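Section 2: Mounting and First Use

Read this section before you pick up a drill. If you have already picked up a drill, put it down somewhere you will remember.

The Ornari wall-mounted can crusher ships with the body, the handle, four lag screws, a hex key and a catch bin. The bag with the screws is taped inside the handle, where most people find it after calling us. If anything is missing, quote part kit 924 to the parts desk and ask for Noemi Messina, who will want to know whether you looked inside the handle.

Choosing a wall

1. Find a stud. Drywall alone will hold the crusher beautifully until the first can.

2. Mark a point at the height of your elbow. If several people will be using the crusher, use the elbow of the person who drinks the most soda.

3. Check that the handle can swing all the way up and all the way down. Open the nearest door and check again.

4. Leave room underneath for the catch bin.

CAUTION: Do not mount the crusher over a water heater, a cat's dish, or anything belonging to someone who did not want a can crusher.

Attaching the body

5. Hold the body against the wall with the Ornari name facing you. Mark the four holes in pencil.

6. Drill pilot holes slightly narrower than the screws.

7. Drive in the top two screws, leaving a little slack. Level the body, then add the bottom two.

8. Tighten all four. Pull down on the body with both hands. If it moves, you have missed the stud, and the manual can only wish you better luck a few inches over.

9. Slide the handle onto the pivot and tighten the side bolt with the hex key. The hex key fits nothing else you own. Keep it anyway.

NOTE: Garages with concrete walls need masonry anchors, which are not supplied. The lag screws in the bag will go into concrete just far enough to be impossible to get out.

Loading and crushing

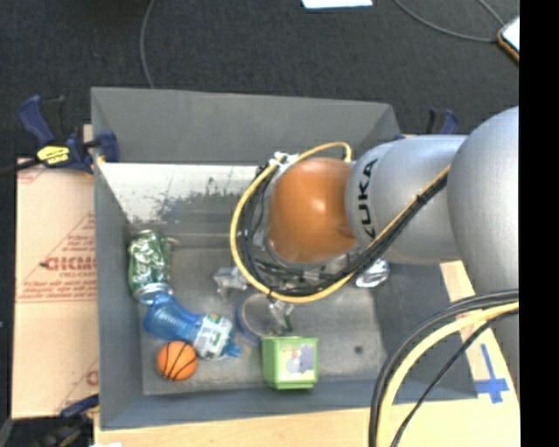
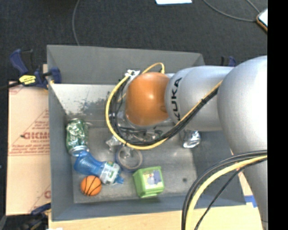

Before the first can goes in, look at the cradle, the curved tray between the fixed plate and the moving one. It takes one can at a time, and it takes it lying down. Set the can on its side, the way the green soda can lies in the first picture, with the open end toward the fixed plate. A can stood upright in the cradle will tip, pinch, and come out shaped like a boot. Plastic cups, even small clear ones, should be picked out before you start, as they crack into pieces and the pieces get behind the plate.

10. Empty the can. Shake it over a sink and listen. A mouthful of warm cola leaves the cradle at remarkable speed, generally at chest height.

11. Lay the can in the cradle.

12. Bring the handle down in one steady pull. There is no need for a run-up.

13. Raise the handle. The can drops through the slot into the catch bin. If it stays put, tap the side of the body with your palm.

CAUTION: Keep fingers out of the cradle whenever the handle is up. Keep children's fingers out of it at all times, which is harder.

CAUTION: No steel cans, no aerosol cans, no glass. Efthymia Lambrakis in our service department keeps a shelf of returned crushers in which someone has tried soup.

NOTE: If you live where cans are returned for a deposit, find out whether your return point accepts them crushed. Many machines need to read the barcode and will refuse a flat one with great dignity. Do this before step 10. In such places the crusher may be enjoyed with cans you have given up on.

Care

Wipe the plates with a damp cloth once a week. Sugar dries into a varnish, and the varnish attracts ants. Wash out the catch bin when you empty it, paying attention to the line where the walls meet the floor. A drop of light oil on the pivot every May is plenty. Cooking oil will work for two days and smell for the rest of the summer.

Retighten the side bolt after the first 291 cans. We are aware that you will not be keeping count. When the handle starts to wobble sideways, call it 291.

If the handle squeaks

Oil the pivot. If it still squeaks, loosen the side bolt a quarter turn. If it squeaks after that, see Section 5, Noises.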